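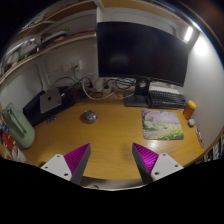
How to Set Up a Desk in a Corner Too Small for One

Every apartment has a corner the landlord describes as "a nook." Mine is wide enough for a narrow wooden desk, a chair, and one elbow at a time. I have worked in it for two winters, and this is the arrangement I settled on after trying all the worse ones.

Start by taking everything off. Yes, the mug too. Wipe the wood with a barely damp cloth, going with the grain, then dry it. If the mouse pad has been down for a long time, there may be a paler square underneath. You now have two choices: put the pad back in the same spot forever, or learn to love the square.

Next, sit down and rest your mousing arm on the desk without thinking about it. Wherever your hand lands is where the pad goes. Do this before you bring back the lamp, which will otherwise claim the best spot and refuse to negotiate.

Check that all four corners of the pad lie flat. A curled corner can be persuaded overnight under a heavy cookbook. I use one on French pastry that has never been asked to do anything else.

As for the design on the pad, buy what you like. My friend Jolien Dijkstra holds that a work surface should be plain gray so as not to distract. I prefer pink blossoms, a path, and yellow flowers in the grass, as it's the only garden view I am going to get at this rent. Do test a busy print with your own mouse before you throw out the receipt. Some optical mice are snobs about artwork.

Now deal with glare. Wait until the hour you normally work, turn on the light, and look for the bright patch on the wood. Tilt the lamp until the patch moves away from where you look most. In a corner it will never leave completely. It lives there.

Put things back one at a time, a day apart if you can stand it. Anything you haven't missed by the end of the week can go in a drawer.

Last, park the mouse on bare wood when you're done for the day and give the pad a shake over the trash can. You will be surprised by the crumbs, especially if you are the kind of person who never eats at the desk.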